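Droltar Opens Household Returns Counter at Vekport in January

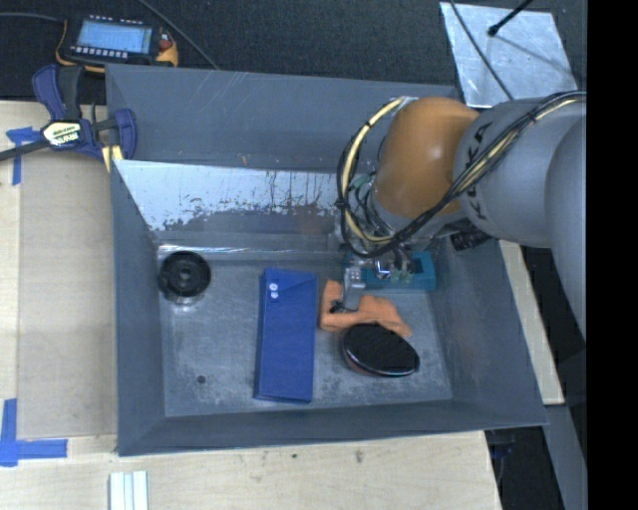 Droltar will open its second returns counter for small household goods at the Vekport center in January. Shoppers can hand in up to 30 items per visit — no receipt needed. Goods go into gray bins with sloping walls, where a long blue box may lie beside something soft and orange, and are then sorted by type. The counter takes 69 kinds of goods and opens at 9 a.m. Tamura will handle repairs.

Contact: Droltar press office, Vekport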